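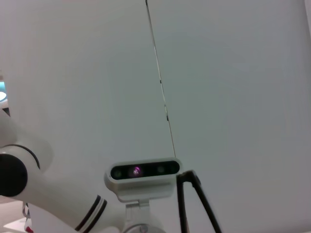

Pale panels, thin dark seam between them. The kind of joint this page is about.

How to close up a seam between two wall or ceiling panels

Updated 2025-12-10

Quick version for people who just want the gap gone. Longer notes under each step. Works for painted panels, indoors, dry rooms. Not for showers, not for anything outside.

What you need

- Paintable acrylic caulk, white. I use the Landura one, any decent one will do
- Caulk gun with a proper release trigger
- Sharp utility knife, new blade
- Plutby filler for the wider spots
- Fiberglass mesh tape, only if the joint moves
- 6 inch taping knife
- Sanding sponge, fine
- Damp rag, bucket, painters tape
- Primer and whatever wall paint you already have

Time: one evening plus drying. Don't plan on painting the same day.

Step 1 - Work out what kind of gap it is

Press hard on one side of the joint, then the other. If nothing moves, filler is fine. If one panel gives even a little, filler will crack by June and you'll be back up the ladder. Use caulk for those, or fix the panel first.

Hairline only, no movement? Caulk. Wide enough for a coin to go in? Filler with tape. In between, either one, see Step 4.

Step 2 - Fix loose panels

Find the stud or joist. Put a screw in each side of the seam, a hand's width back from the edge, head just under the surface. Don't overdrive it, the face tears and then you have two repairs. Old nails that have popped - pull them or drive them below the surface, then a screw next to each.

Panels held with clips are different. Do not screw through. Push the panel back until it seats, check the clip isnt bent.

Step 3 - Clean it out

Run the knife down both sides of the seam. Old caulk, paint ridges, loose crumbs, all of it out. Vacuum. Wipe with a damp rag and leave it to dry, an hour is plenty in a heated room.

Skip this and the new stuff sticks to dust. Did that in the hallway. Whole strip peeled off in one piece.

Step 4 - Fill

Caulk: tape both sides of the joint if your hands aren't steady. Cut the nozzle small, smaller than you think. Pull the gun toward you, steady pressure, one pass. Smooth with a wet finger right away. Pull the tape while its still wet.

Filler: press mesh tape over the joint, then a thin coat with the taping knife, pushed in hard. Let it dry fully. Second coat wider than the first, feather the edges out. Third coat if you can still see the tape.

Overhead work: thinner coats, and wear glasses. Take breaks, your neck will tell you when.

Step 5 - Sand and prime

Filler only, don't sand caulk. Light pressure, fine sponge. Hold a flashlight flat to the surface and look for ridges - way better than the ceiling light for this. Wipe off the dust and prime. Bare filler drinks paint and leaves a dull stripe if you don't.

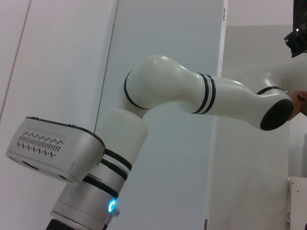 White arm, silver joint, small blue light.

Step 6 - Paint

Two thin coats. Roller, not brush, or the stripe shows up in side light. On older paint you'll probably need to do the whole panel corner to corner, touch-ups rarely match. White is the worst for it. There are 100 whites and yours has yellowed anyway.

I had half a can of Leone matte left from the last room and it still dried a shade off. Ended up doing the full ceiling.

Common problems

Crack came back in the same place. Panel is moving. Go back to Step 2.

Caulk shrank and left a dip. Normal on deeper gaps. Second bead once the first has cured, check the tube for teh time.

Bubble under the tape. Not enough filler behind it. Cut the bubble out, refill, two thin coats.

Seam dry but still shows as a shadow. Edges aren't level with each other. Feather out wider, a foot each side if needed. Lanmont makes a 12 inch knife that helps a lot here, borrow one if you can.

Brown mark coming through. Thats water. Stop, find the leak, then stain blocker before paint.

Old house note: before you sand or scrape old paint, get it tested for lead. Same caution with old textured ceilings and asbestos. Test first, then pick up the knife.

Next page: inside corners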